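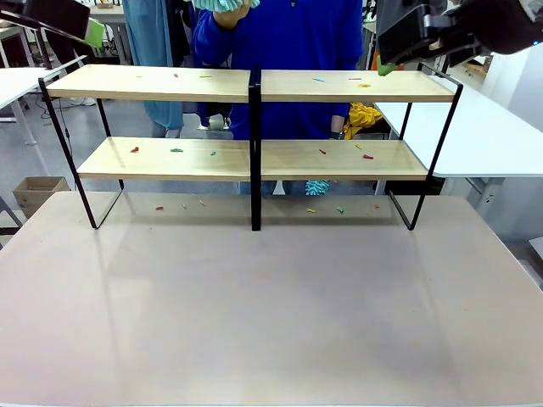 By the operations editor, Jisley

Spent most of April arguing about sticks. Small colored plastic sticks, or clips, whatever you want to call them, sitting on a little two-level shelf with a black frame. Red, yellow, green, blue. Some on the top board, some on the lower one, some on the tabletop underneath. My position at the start of the month was that we had enough of them. My position now is that we have plenty of sticks and not nearly enough bad afternoons.

Let me back up. Jisley collects examples. People drive the arms, the arms pick things up and put them down, everything gets recorded, and Soler trains on what we send over. The job was called Gandumby, don't ask me, it came with the name. Pick a piece off the shelf, set it down where it's told. We delivered 1735 episodes on the first pass. Clean ones. Every grasp centered, every piece lifted straight up, no bumps, no second tries.

I was proud of that batch. I shouldn't of been.

A clean example teaches the system what it looks like when things are going well. Fine. You need that. But the minute a finger lands a bit too far left, or the piece rolls, the model is in a place it has never been shown. It has seen the middle of the road 1735 times and the shoulder zero. So it freezes, or it closes on air and carries the air carefully to the destination. We watched it do this. Very polite about it too.

And whose fault is that? Ours, I'd say. We had a rule that any episode with a fumble got thrown out. 626 of them went in the bin before anybody asked what was in there. Operators learned the rule fast. They slowed down, they picked the easy piece first, they nudged the hard ones out to the front between takes. You get what you pay for and we were paying for tidy.

So, opinion, stated plainly: stop deleting the fumbles. Label them. Keep the ones where the operator recovers, because the recovery is the part worth money. A person misses, backs off, opens up, comes in at a new angle. That's maybe two seconds of motion and I would trade ten perfect lifts for it.

Second opinion, and this one gets me in trouble with the folks who schedule the room. Leave the place alone. There's an urge to strip everything out, blank walls, bare table, everyone three steps back. I get it, I used to tape off the floor myself. But the system is going to end up working near people in blue sweatshirts holding fluffy cloths. There's going to be a crumpled yellow cloth behind the shelf. A cardboard box on the floor, a pair of shoes. If it has only ever seen the shelf against nothing then somebody walking behind it is a whole new world. I'd take the mess every time, and I'd want a different mess tomorrow.

What I would control is boring. Where the shelf stands, write it down, then move it on purpose. Which piece is on which level, shuffle it, log the shuffle. Lighting, same deal. Change stuff deliberately and keep a record. Random isn't the same as sloppy and we mixed those two up for a good long while.

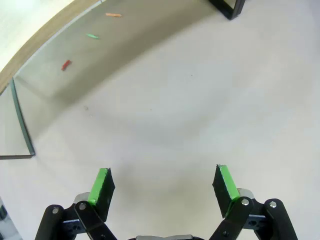

4 minute read

Then the wrist view. If I could make every project manager in this business look at one thing for an hour it would be this. From the room you see a shelf and you see colors and you think, easy. From the wrist most of what you get is your own fingers. Two bright green strips with a gap between them, a lot of pale table, and the pieces you care about are little blurry dashes way up in a corner, behind a clear panel. That's a big part of what the model has to go on at that moment. Not a lot!

We used to let operators watch the room view only. It's more comfortable and the takes go quicker. But then they make choices off information the wrist doesn't have, and from the wrist side the move looks like it came out of nowhere. Our fix was dumb and cheap, put the wrist view up large next to the room view and make people check it before they commit. Takes got longer. Complaints, yes. I had 11 messages by lunch.

Tolteo, the scheduling tool we use, scores operators on episodes per hour, so naturally the longer takes looked like a problem on the dashboard. I think that number should go. Or hide it from the operators at least. Put up how many different starting layouts got covered instead. People chase whatever is on the screen, I do it too.

The pushback I hear is cost. Messy data takes longer to label and the buyer wants a big count on the invoice. True. Soler wanted a count as well, and I can't promise every buyer will sit still for a smaller batch with fumbles left in. I'd still rather have that conversation up front then six weeks later over a gripper carrying nothing.

We're recollecting now. Same shelf, same sticks, bin is closed. The early takes are ugly and I've asked for more of them.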